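Ticket 1729 - shared calendar keeps moving my bookings by an hour

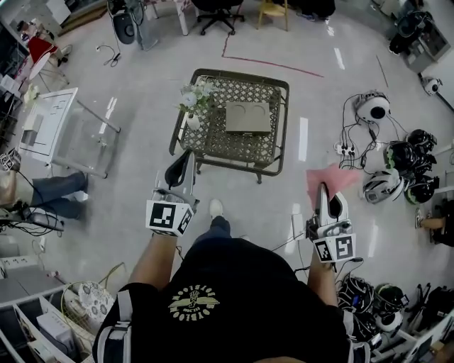
The low square table with the woven top, on the workshop floor.

Opened by: Karlijn Wouters
Status: closed

Hi again! So this is the follow-up to 1716, which got closed while I was still typing my reply (no hard feelings). The hour shift is back. I book the downstairs workshop in Sivel for 2:00, it looks fine on my laptop, and then the printed schedule by the door says 3:00. Everybody else goes by the printed one, so I keep walking in on other people's time and they keep walking in on mine.

What I've tried so far: logged out and in, cleared the browser, deleted the booking and made it again. I also changed my own time zone to something silly and back, which moved my dentist appointment and didn't touch the workshop at all. Attached the export, 54 bookings, and the shift is on every one I made after the clocks changed in November. The older ones are fine.

Update, 10:40 am
Oľga Vondráček from support called me and we went through it together. She had me open Room settings instead of My settings, and there's a second time zone in there that I had never seen! Ours was set to "fixed offset" and not to a city. That would explain why it was fine all summer and went wrong when the clocks changed. I picked the city, saved, and... the printed schedule still said 3:00. Grr.

Update, 11:25 am
Second call. The print job keeps its own copy of the room data and only refreshes overnight, unless you press Rebuild, and that button is hiding under Printers - not under Calendar, where I'd been looking all morning. Pressed it, waited 3 minutes, printed again. 2:00! I made a test booking under the name Brilon and that one came out right too.

Still open for me:
The old wrong bookings didn't fix themselves. Oľga says to export, delete and import again, and to untick "keep original offset" when importing. I did it with five of them and they landed where they should, so I'll do the rest after lunch.

Also, could somebody please move the Rebuild button? Or at least mention it on the help page about time zones. I read that page twice and it only talks about My settings.

Last update, 4:15 pm
All of them are in and the sheet by the door matches my screen. You can close this one. Thanks Oľga, you were very patient with me!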